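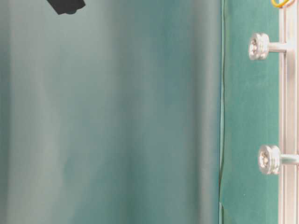 Yee-man Cheung says green makes a small room feel like a dentist's office and I should have gone with cream. Noted. Too late, the fabric's up.

Blog > Workroom > Curtains and Covers
Search this blog Go
Filed under: sewing, sort of / the back room

13 September 2018

Quick one, dinner's in the oven. Been at the back room since August and the hanging sheet finally goes top to bottom. I like the soft folds. Didn't iron it, not going to. Paid 40 for the fabric at Birncombe, which Ross thinks is robbery.

The felt-looking green next to it is a differnt shade and I knew that going in. Two greens, fine - it's a workroom. 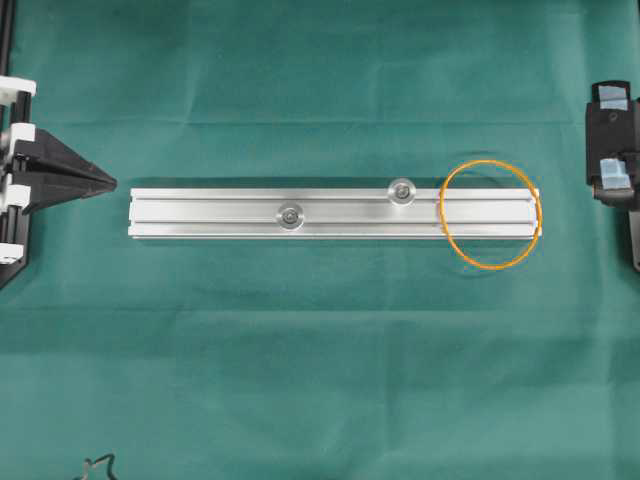
BITS AND HARDWARE

Aluminum bar, the slotted kind, two round fasteners in the grooves, one per groove. Orange rubber band on the end. Laid it on the dark green cloth so things don't roll off and vanish - I've lost enough bolts under that radiator. The cloth still has its fold lines, might steam them out, might not.

Li-hua wants me to label everything. I have 27 jars and no labels.

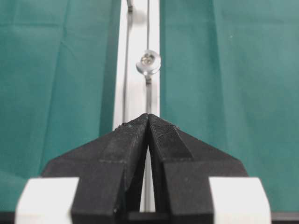

Next job is the shelf. Need seven more brackets from Vasach and they only ship when they feel like it. Will probaly borrow from Angeliki in the meantime.
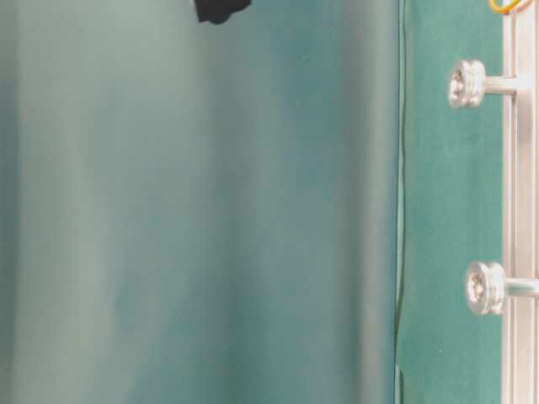
And a proper hem, one day. The bottom corner by the edge curls out a little and I keep looking at it. Pins first, then the machine if I can find the right thread. Ok, oven.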